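Tallasville cabinetmaking

Tallasville cabinetmaking is the furniture tradition of Tallasville, a river town of 3,000 people known for its tall wardrobes, dressers and linen presses. The trade grew up beside the Zerau sawmill, and at its height there was hardly a street in town without a workshop on it. Its pieces are loved for their warm color, their deep moldings and the sheer amount of patient handwork that went into them!

History

The first shops made plain storage chests for farm families, built from whatever boards the mill could spare. That changed with the arrival of Vicente Aravena, a joiner who had trained in ship interiors and brought with him a wonderful eye for curves. He opened a shop on Herby Street and took on apprentices, many of whom later ran shops of their own. His surviving order book lists 2,536 jobs, from full bedroom sets down to a single replacement drawer knob, and it remains the best record of how the town's makers worked and what they charged.

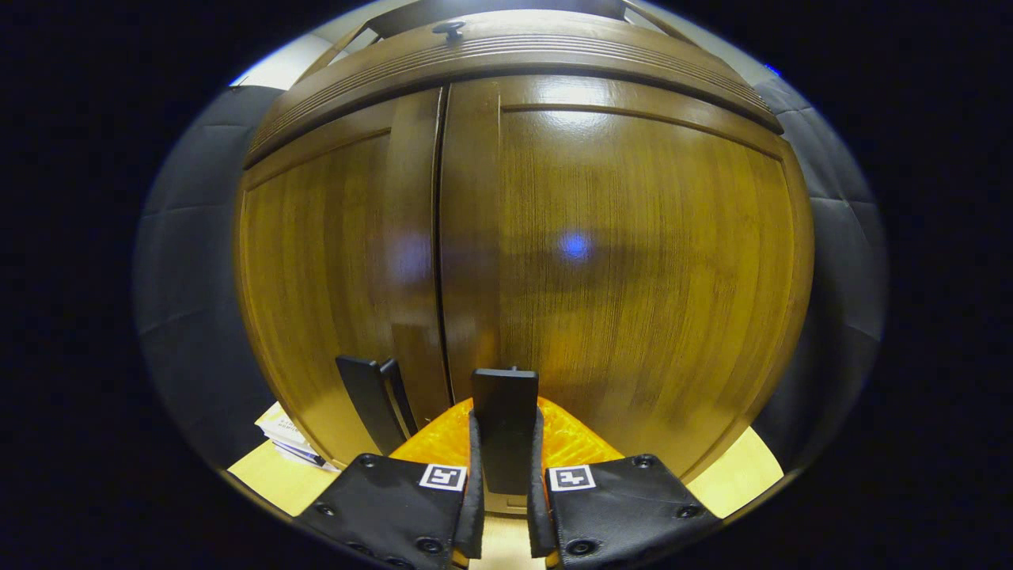
Frame and panel construction is the heart of the tradition. Wood swells across the grain in damp weather and shrinks again when the air dries out, so a wide solid door will sooner or later warp or split. The makers' answer was a thin panel held in a grooved frame, free to move a little on its own. A recessed rectangle with a raised molding running around it, on a tall two-door cabinet, is the classic look of this kind of work, and a curved cornice with long parallel grooves makes a splendid finish at the top. In Tallasville the cornice was usually a separate piece that lifted off, a great help on narrow stairs.

Finish

Local shops favored shellac, rubbed on with a cloth pad in dozens of very thin coats. The result is a bright, glassy surface that lets the grain show through beautifully, though it marks easily if a hot cup or a splash of alcohol gets on it. Old recipes differ on how much color to add, and arguments about the right shade still liven up the summer fair.

Revival

By the time the last of the old shops closed, many pieces had been painted over or cut down to fit smaller rooms. Interest picked up again when Maximiliano Farías, a restorer, began teaching evening classes in hand-cut moldings. The Cisternas Collection opened to the public on April 4, 2019, with 600 pieces of furniture and tools, including 3 of Aravena's own molding planes. It holds a repair workshop every July, where visitors can try the planes' modern copies on scrap boards.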